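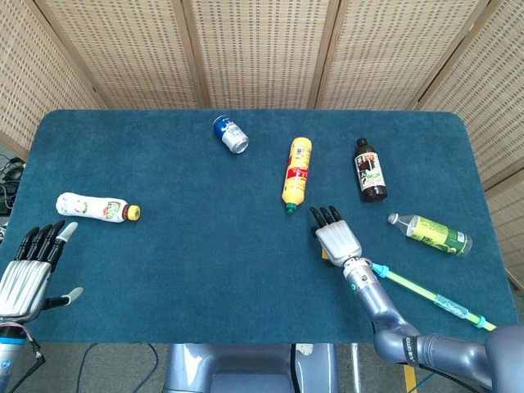
3.2 Table and containers

Sorting drink containers at home is mostly done on whatever surface is closest, and the surface changes how the job goes. In the kitchen visits reported in Section 2, people sorted on benches, on the lids of chest freezers and, in one flat, on an ironing board. A round bottle laid down on any of these tends to roll, and the person sorting spends part of the time stopping it. We wanted the containers to stay where they were put, so that a layout could be judged by eye before a trial began. The table was therefore covered with a dark teal cloth with a carpet-like surface, and a folding screen of woven beige panels in light wood was stood behind it and along both sides (Figure 3). The screen hid the shelving in the Harju room, which had drawn comments from several people in the pilot. Its weave is fairly busy, but it has none of the strong colours found on the labels, and after the pilot we had no further remarks on the background.

Five containers were used in the layouts discussed here. They were a blue and silver aluminum can, a yellow squeeze-style bottle, a brown glass bottle, a white plastic bottle with a yellow cap, and a clear plastic bottle with a white cap. We chose them from a longer list drawn up by Leidy Paucar from the kitchen visits. The list had 30 entries, many of them near copies of each other, and any container that differed from another only in flavour was dropped. Cartons were left out of this part of the study and are treated in Section 5.

The choice was meant to give people some easy decisions and some awkward ones. The can and the glass bottle were expected to be easy, as both materials can be told by touch and by sound. The white plastic bottle was expected to be harder. Its label is colourful and leafy, and in the pilot two people put it with the milk bottles without reading anything on it. The yellow squeeze bottle was the hardest of all, and the reason was not its material. Many people think of a squeeze bottle as something for sauce, and they were unsure whether it belonged with drinks in the first place. We kept it in for that reason. The written instructions called everything on the table "a container" and never "a drink".

3.3 Layouts

A layout is the set of positions the containers hold when a trial starts. The positions were not measured out. Rukhsana Usmani and Valtteri Kiiskinen placed the containers by hand, following a written note that gave only the order and the general area of the table. We preferred this to a printed grid because nothing in the kitchens had been set out in straight lines, and because a grid would have had to be marked on the cloth.

Two families of layout were used. In the scattered family the containers point in different directions and the gaps between them vary. The layout in Figure 3 belongs to this family, with the white bottle on the left, the clear bottle on the right and the others between or beyond them. In the row family the bottles and the can are spread in a loose row across the far half of the table, which leaves a wide clear strip nearest the person. Figure 4 is of this family. Small items could be added to either, as kitchen surfaces almost always had something on them that was not part of the sorting.

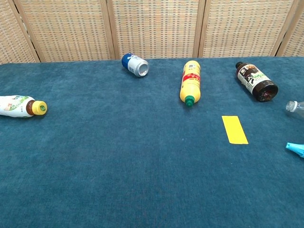

The clear strip turned out to matter more than we had planned for. Given a row layout, most people drew a container towards them, turned it to find the label, and put it down again in the strip before deciding. With a scattered layout they were more likely to pick up a container, decide in the hand and place it straight into a tub. Neither habit was mentioned in the instructions. Pirjo Huttunen, who coded the sessions, added a separate code for a container that was put back on the cloth. Of the 77 trials kept for analysis, those with a row layout account for most uses of this code.

Small items were handled in an uneven way. Some people moved them to a corner first, some worked past them, and a few asked whether they had to be sorted as well. The answer given was always "do what you would do at home". We did not record this as an error of any kind.

After each trial the containers were put back according to the note, and the cloth was brushed by hand if the pile had been flattened. Brushing leaves lighter and darker streaks, and we did not try to even these out. The table itself was not moved between sessions. The height of the cloth surface was 75 cm, close to that of an ordinary dining table and lower than the kitchen benches in the visits. Taller people noticed this more than shorter people did, and Vilho Oksanen suggested a raised table for the second round. We did not make the change, as it would have made the two rounds hard to compare.

The wording of the note for every layout is given in Appendix B, in the version used from November onward. Earlier versions differ only in the names given to the containers. The squeeze bottle, for instance, was first listed as "yellow soft bottle", and this was changed after it was confused with the bottle that has the yellow cap.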